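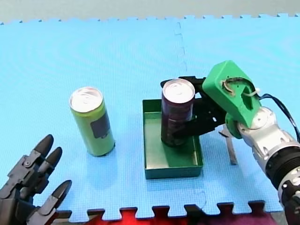
Two-arm handling with drink cans and a tray, Kevum manipulation group.

Equipment Planner, Robotics (full time, on site)
Reference: 244

Kevum is hiring an equipment planner for its manipulation group in Brellow. The post covers purchasing, spares and the rolling equipment budget for the two-arm stations. It reports to Murray Brunton, head of lab operations.

The group is moving from single-purchase buying to a yearly plan. Today each engineer orders parts as they run out, and lead times are tracked in separate spreadsheets. The planner will replace these with one parts list per station, with a price, a supplier, a reorder level and an expected service life on every line.

Duties

Build and maintain the parts list for arms, hands, printed housings, cabling, floor mats, trays and test objects.
Set reorder levels from the maintenance log. Finger linkages and cables are the first priority.
Compare the cost of printing housings in house against outside quotes, including operator time.
Request and compare quotes. Any order above $1,000 needs two written quotes and a signature from Murray Brunton.
Prepare the budget for additional stations, including power, floor space, guarding and installation.

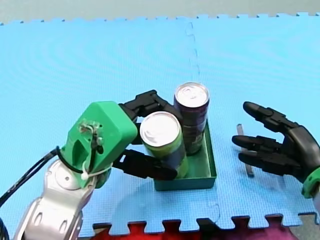

Consumables are budgeted separately from capital items. The dividing line is a unit price of $400. Items below it are charged to the station that uses them, and items above it go on the asset register. Assemblies are entered as one item when they are replaced as one item, so a hand is a single line even if its fingers are stocked individually.

Required

Experience in purchasing or planning for a lab, workshop or production line.
Ability to read a bill of materials and a basic mechanical drawing.
Good working knowledge of spreadsheets. The group uses Cesora for stock control; training is given.
Clear written English for supplier correspondence.

Useful but not required

Knowledge of servo drives, motor controllers or cable assemblies.
Experience with import paperwork.
Some time spent repairing equipment you also had to buy parts for.

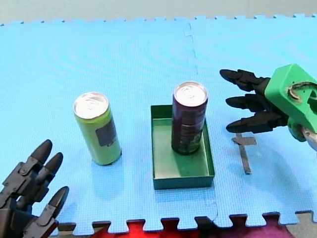 BRELLOW, November

Applications are open until the end of the month. Send a resume and one page describing an equipment plan or budget you have worked on. State its size, what was left out of the first version and how the difference was covered. Prices and supplier names may be removed.

Interviews take place on site and include a practical task. Candidates receive an incomplete parts list for one station and 3 supplier quotes, and are asked to produce a first-year cost with a spares allowance.
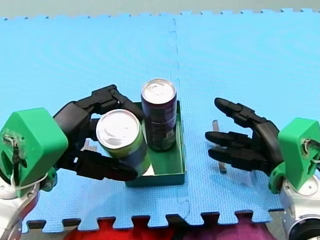
The task is marked on the treatment of shipping, lead time and minimum order quantities. A calculator and a laptop are provided.

Contact for technical questions: Rhys Cartwright, station engineering. Please quote the reference number in the subject line.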